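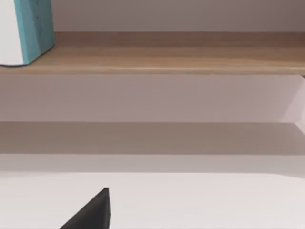
Nayeli Apaza wrote:
> Reran the shelf task on the current branch overnight with seed 3730. The
> planner returns "no valid path" on the lower compartment every time and
> on the wooden shelf never. I have moved the goal pose twice and
> loosened the tolerance. Same result. Is the scene file wrong, or is the
> planner being shy? I would like to blame the planner, as it can't
> answer back.

The planner is innocent, sorry. It has been handed a solid block and is declining to drive through it, which I'd call good manners.

When we moved the shelving unit over from the Polard scenes, the collision shape came along as one convex hull. The renderer draws the real mesh, so you get a nice recess with a back panel and a ledge. The collision checker sees a brick with the same outline. The wooden shelf works since its top happens to be the top of the brick. We have been testing on the one surface that couldn't fail, and feeling fairly good about it.

To check, turn on the collision overlay in the viewer before you load the scene. If you turn it on after, it shows the shapes from the previous scene. There is a ticket for that. It is mine and it is old.

Fix, on my branch (prirkville-shelf):

- the unit is split into 4 boxes: shelf, back panel, side panel, lower ledge
- padding on the fingers goes from 4 mm down to 3
- the loader now prints a warning when it hulls a mesh with a hollow in it

The padding change is the one I'd like argued with. At 4 the side panel end of the ledge is still out of reach for most wrist angles. At 3 it plans, but Bélanger's smoothing step likes to shave corners, and I don't trust it not to spend the whole margin. If you have an hour, run your seed with smoothing on and off and post both logs.

Please leave the tolerance where it was. A loose goal will only hide the next one of these.

The Gumamport scenes came through the same importer, so I expect more bricks in there. I'll go through them after lunch.

Enikő Szénási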